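Gripper budget thread, part one! We have $2,161 for the whole Gosling cell, and I'm running every option in simulation before we order anything.

Two-finger parallel jaw first — ruler-style marks down both fingers, and I love that.

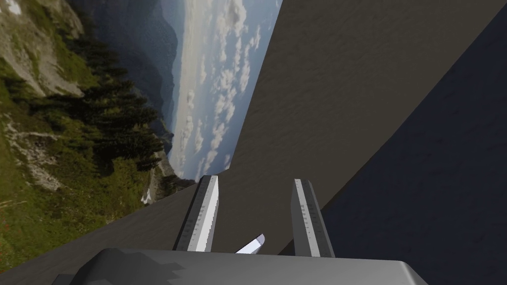
Tracey Naylor replied that I should price spare fingertips now, before the order goes in. Good call! A set is $77, so I'm adding two.

Mounting plate is $127. That leaves plenty for cables — and maybe a second gripper in March!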